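# What should we buy next for the packing cell?

Our group was given a budget of 2000 for the second half of the project and asked to plan how to spend it. The task is packing groceries into a canvas tote with two arms. The supplier quote from Todora suggests a third camera, a set of softer fingers and a "starter produce pack". I went in doubting all three, and I still doubt two of them.

The cell as it stands is already fairly full: a two-tier shelf for the sweets and snacks, a teal basket and a pale one for the fruit and veg, the open tote, and some odds and ends such as a clock and a stapler. 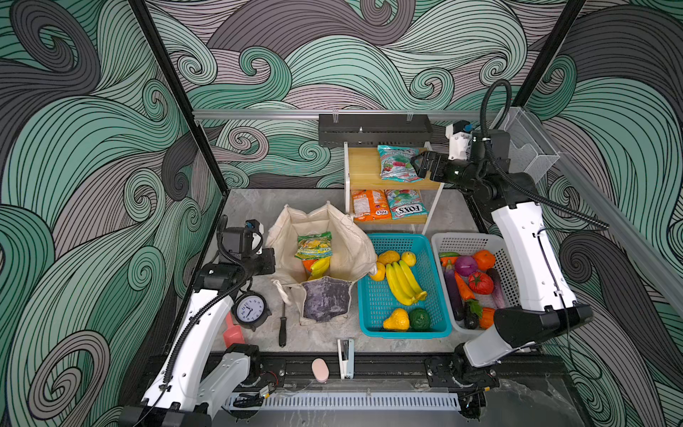

Mahfuz Kanagaratnam disagreed with me at the planning meeting, saying that clutter is cheap and a spare gripper is dear, so we should put the whole sum into spares and borrow anything else from a kitchen cupboard. I think he is half right. Spares have to come first, but the quote for them leaves money over, and it will be spent on something whether we plan it or not.

## Cameras

The brochure says that a third camera "removes blind spots". I would like to see that shown before we pay for it. The views that matter to us are down into the bag, where items lie against each other and the cloth folds over the fingers. A wrist camera gets close enough for that. An extra fixed one would be looking at the outside of the tote for most of a run.
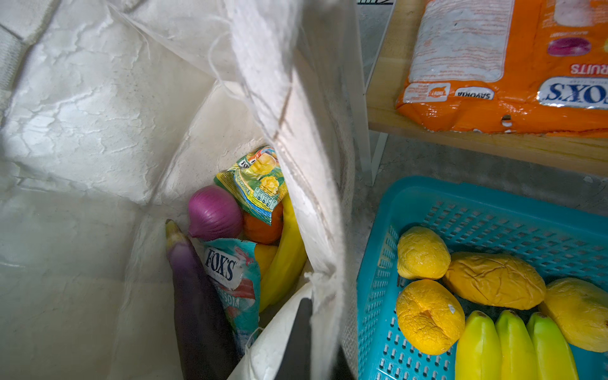

## Fingers

This is the one item I would back, with conditions. Loose canvas is awkward for any gripper working near the rim, and softer tips might help. They might also wear out in a month. Arnville sells a single pair for 100, so we could try one pair on one arm before ordering for both.
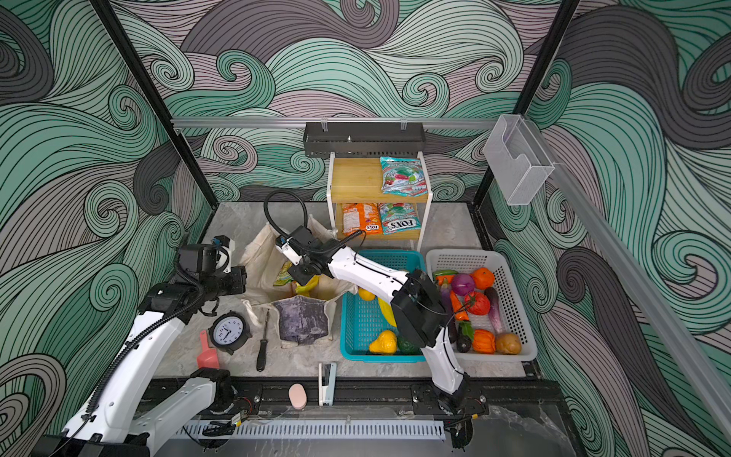

The other arm would keep its present fingers for comparison. Iqra Tanoli has offered to keep the log, and we would want six weeks of it before the second order goes in.

## Produce and bags

I would drop the starter pack. We have plenty of shapes already, from onions to long aubergines. A couple of spare totes would be more use to us.

Still to settle: delivery charges from Arnville, and whether the spares can be returned unopened.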